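Nukbridge library to lend kitchen equipment from June

Residents of Nukbridge will be able to borrow kitchen equipment with their library card starting in June, the town library has announced.

The collection opens with 200 items, including stand mixers, canning pots, cake pans, pasta makers and food dryers. Most were bought with a grant from the Boros Fund, and the rest were donated by households in Nukbridge and nearby Girnov.

Cardholders can take two items at a time and keep them for 8 days. There is no charge for borrowing, but items that come back dirty will carry a $30 cleaning fee. Reservations can be made at the front desk or through Fanow, the library's online catalog.

Library director Anayeli Galindo said the idea came from a survey last winter, in which 358 cardholders answered a question on what they would like to borrow besides books.

"Kitchen things came out ahead of tools and camping gear," Galindo said. "People want to make jam once a year and have no room to store the pot."

Melquiades Varela, who teaches the library's evening cooking class, will run a short session on canning safety the week the collection opens.
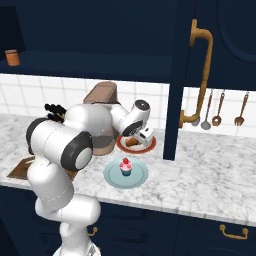
Can people who live outside Nukbridge borrow from the collection?

Girnov residents can, using their existing library cards. Anyone else needs to apply for a guest card at the front desk and show proof of address.

The kitchen desk will be open until 7 p.m.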